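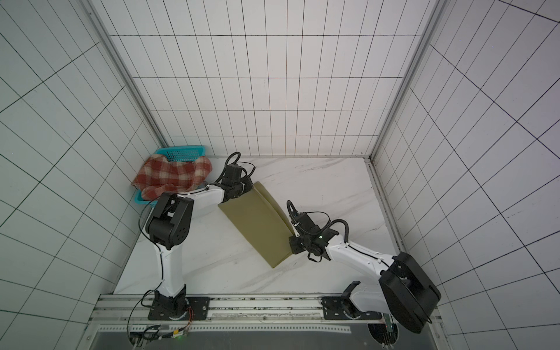
How often should you feed a sourdough starter?
Once a week is plenty if it lives in the fridge, and daily if you keep it out on the worktop.

I got my first jar from Firouzeh Jafarzadeh, who used to bake for a café in Pendell, and I fussed over it like a newborn (my husband will confirm this). Eight in the morning, eight at night, flour everywhere! Then we went away one February and I came home to a grey puddle on top and a smell like nail varnish. I very nearly binned it. Firouzeh told me to pour the liquid off, keep a spoonful and start again with 40 grams each of flour and water, and within a few days it was climbing out of the jar.

I'm much lazier now. Rye flour perks it up, tap water has never done mine any harm, and the spare goes into crumpets, which the children like better than the bread anyway. My last loaf spread out like a cowpat, mind you. We had it toasted with far too much butter.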